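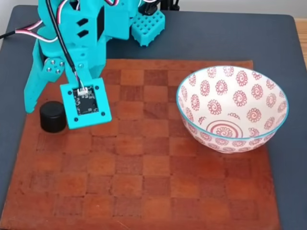

One reviewer of the July draft asked whether the loss of synapses in the Drolel slices could be put down to cell death alone. We think not. Cell counts in CA1 did not differ between treated and control slices at 200 nM, yet puncta positive for both markers fell at that dose. At 700 nM some cells did die, and those slices were left out of Table 2.

### 3.2 Recovery after washout

Slices were moved to fresh medium and imaged again on the Lumilar system. We scored 300 dendrite segments per group, blind to treatment. Spine density returned to control levels, but spine heads stayed small (Figure 4).
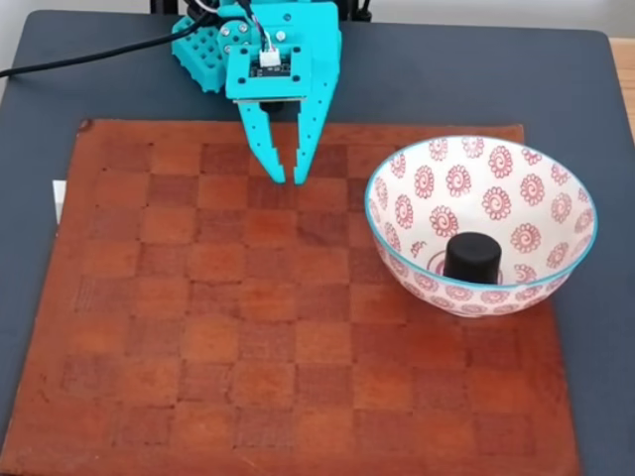 According to the Jallavon group, small heads of this kind are simply young spines, and would fill out if the cultures were kept for longer. Our data do not rule this out. We stopped early as the older slices became too thin to patch.

**Figure 4.** Spine density and head width before treatment, at the end of treatment and after washout. Bars show the mean and standard error.

Miniature currents followed the same pattern: frequency recovered and amplitude did not.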